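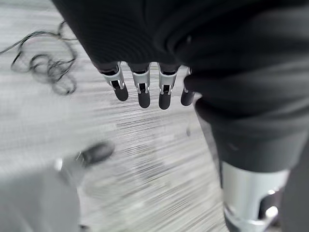
4. Comparing the four-finger hand with the two-jaw gripper on fabric

Print this page | E-mail this page

By Svitlana Demchenko, June

Before this section, finish section 3 (mounting and zero position). Both tools must use the same wrist camera setting, otherwise the recordings can not be compared.

4.1 Mount the Drekora hand and tighten the four flange screws crosswise.

4.2 In the controller menu, open Tools and select the hand profile. Set the closing force to 6 N. Do not use the value from the rigid parts test.

4.3 Start the wrist camera at the lowest exposure that still shows the fingertips. Dark cloth makes the automatic exposure go up, and then the floor becomes white.

4.4 Bring the cloth to the hand and close the fingers slowly. Stop when the pads touch the cloth, wait one second, then continue to full force.

CAUTION: Keep your own fingers out of the gaps between the robot fingers. The emergency stop opens the hand only after a short delay.

4.5 Move the arm along the test path at 200 mm/s. If the image has too much motion blur, repeat the path at half speed and write this in the log.

NOTE: Loose cloth can fall over the wrist and cover the tool connector. Check after each run that no fold is caught in the joint.

4.6 Save the run, open the fingers, and repeat from 4.4 until you have the number of runs given in your test plan.

4.7 Change to the Etero two-jaw gripper and repeat from 4.2 with its own profile. The Etero has no force reading at zero load — this is normal, do not calibrate again.

4.8 Export both logs. For each tool, compare slips, dropped cloth and closing time. Our reference log for the hand has 283 runs.

CAUTION: Cables on the floor must stay outside the travel area of the arm.

Comments (3)

Njål Sandberg: In 4.2, is the force per finger or for the whole hand? My profile shows only one field.

Svitlana Demchenko: Per finger. I will add it to the step.

Kyrylo Ostapchuk: With the old firmware the profile name is different, it is called "multi 4". Took me half of the morning to find it.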